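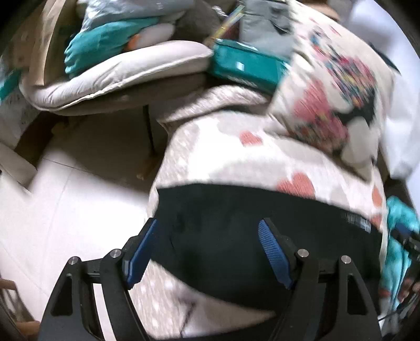 Muven opens its doors in July - see household robots learn to handle bedding and fabric

Share 27 | Comments 3

FOR IMMEDIATE RELEASE

Muven is holding an open day this July at its Zarnemo workshop. Free entry, doors from 10am, last visitors in at 4pm. All ages welcome, under-12s with an adult please.

The day is all about soft things. Blankets, pillowcases, clothes, anything that flops. Robots have been good with boxes and bottles for years - a blanket is a different matter, it never lies the same way twice. The Muven team has spent the past year recording people doing these jobs by hand with a gripper tool, and so far has 1,979 recordings of folding, lifting and sorting. Those recordings are what the robots learn from.

Visitors will be able to:

- watch 2 live demonstrations, 11am and 2.30pm, each lasting around 27 minutes
- hold a gripper and try picking up a blanket themselves (harder than it sounds)
- talk to the people who do the recording and teh people who write the software
- bring a household item from home for the gripper to have a go at, nothing sharp or breakable

The demonstrations are run jointly with Bhuiyan, who supply the workshop with second-hand textiles and house clearance goods. Meser is providing the tea and cakes.

"People ask us when a robot will do their laundry. We'd like them to come and see how far along it is, including the bits that go wrong," said a spokesperson for Muven.

No booking needed for general entry. The hands-on table takes 3 people at a time so expect a short queue. Step-free access throughout, parking is limited - the bus stops oposite the main gate.

Press welcome from 9.30am, filming by arrangement with the Muven press desk. Interviews can be set up before the first demonstration.

ENDS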